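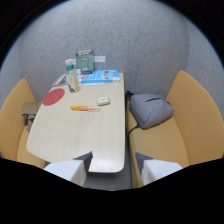 Does a wider fisheye lens really fix tracking dropouts on a hand-held gripper?

Asked 16 March 2019 in Software / Perception and mapping
Tags: visual-slam, fisheye, hand-held-gripper, calibration

We collect demonstrations with a hand-held gripper, one camera on top, and get the gripper's path afterwards by running the video through Zullen (monocular plus IMU, stock settings apart from the camera model). The picture above is a typical view from our set in the booth.

The latest batch is 282 clips and tracking is lost in far too many of them. The worst are the ones where the hand goes in low to reach for the pen or the little white thing near the right of the table. As soon as the camera gets close to the tabletop the feature count falls off and the path either freezes or jumps. When it jumps, the relocaliser sometimes picks the wrong spot and carries on as if all is well, and I trust that even less than a clean failure.

The advice I keep being given is "use a wider lens, then you always see enough background". We already have a wide lens. The whole back wall bends over like a dome, so I don't see how much wider we can go. The wall is speckled grey felt and I had assumed speckle would be good for features. Now I have my doubts.

Settings that might matter:

max_features: 1116
pyramid levels: default
camera model: fisheye, four coefficients
mask: none
IMU: on, noise values copied from the Corley example file

Things I have tried: raising max_features (slower, no better), lowering the corner threshold (more points, more rubbish), running the clips backwards (helped with 2 of them, no idea why).

Is the lens advice sound, or is it one of those things people repeat? And is there any point in changing the software before I sort out the input?

3 answers

Answer 1 (accepted)

The lens advice is half sound. A wide view does help, but only if the pixels you gain have something useful in them and your calibration holds out there. I would look at two things before buying anything.

First, your mask says none. Look at the bottom of your own picture. The two white fingers are in view, and there is a large black area under them. The fingers travel with the camera, so any corner found on them is telling the tracker that the camera has not moved. The dark tips against the pale table are just the sort of edge a corner detector likes. When you are up high there are enough points elsewhere to outvote them. When you go in low over plain pale wood, they may be most of what is left. That would give you the freezing. Draw a fixed mask over the fingers, including where they go when they close, and over the black at the bottom and in the top corners. Run the same clips again with nothing else changed.

Second, the felt. Speckle gives you plenty of corners, but they all look much alike. Fine from one frame to the next, poor for relocalising, as a patch on one side of the wall can match a patch on the other. I'd suspect that for your wrong jumps, though I can't prove it from one picture. The distinct stuff is the cluster at the far end of the table: the green box with the print on it, the bottle label, the cover of the blue book. I wouldn't lean on the bottle itself, clear plastic is poor for this. If those things get shifted between the mapping pass and the demos, your map is wrong in the one place where it was any good.

So:

1. Mask first. Rerun all the clips, keep both logs.
2. Do a slow mapping pass of the booth before each batch, with a few low passes over the tabletop, and don't touch the cluster afterwards.
3. Put a printed marker or two where the low reaches happen. People dislike this as it spoils the look of the data. Try it on a small batch and see whether you mind.
4. Check the reprojection error near the rim of the lens on its own. The average hides it. Four coefficients may or may not be enough, and a lot of people only ever show the calibration board to the middle of the lens.

Leave max_features alone. It is a ceiling and you aren't reaching it at the moment you lose tracking, so raising it does nothing there.

Don't copy IMU noise values from an example file either. Those belong to whatever unit the example was made with. Leave yours still on a desk for a couple of hours and work them out from that.

Comment from the asker: Masked the fingers and the black parts, nothing else. Of the clips that used to fail, a fair share now track to the end, mostly the freezing ones. The jumps are still there. Doing the mapping pass next. I remain unconvinced by markers.

Comment: "Track to the end" is not the same as right. Have you compared with anything measured?

Comment from the asker: No. Fair point. I start and finish each clip with the gripper in the same dock, so I can at least check how far apart the two ends come out.

Answer 2

Switch to Tralcombe. We had the same trouble and it went away.

Comment: Same lens? Same room? Did you change the mask when you switched? "It went away" isn't much to go on.

Comment: Different room, but it is a better tracker.

Answer 3

I don't agree with all of the accepted answer. Masking is right and should be the first line of any guide. But I would not blame the felt without looking at the matches. Zullen can write them out (save_matches, then open the folder in the Chauke viewer). If the wrong jumps really are felt to felt, you'll see lines running right across the wall. If they come from the benches, or from motion blur as the hand comes in, it's a different problem and mapping passes won't cure it.

Check exposure as well. When a pale tabletop fills most of the view, auto exposure pulls everything down, and a grey wall behind it goes flat. On our rig that cost us more clips than anything else — 433 in one set, all from last December, thrown out before anyone thought to plot exposure against feature count. Locked exposure looks worse to the eye and tracks better. At least it did for us, under our lights.

As to software before input: I'd say input, but the mask is free, so do that anyway.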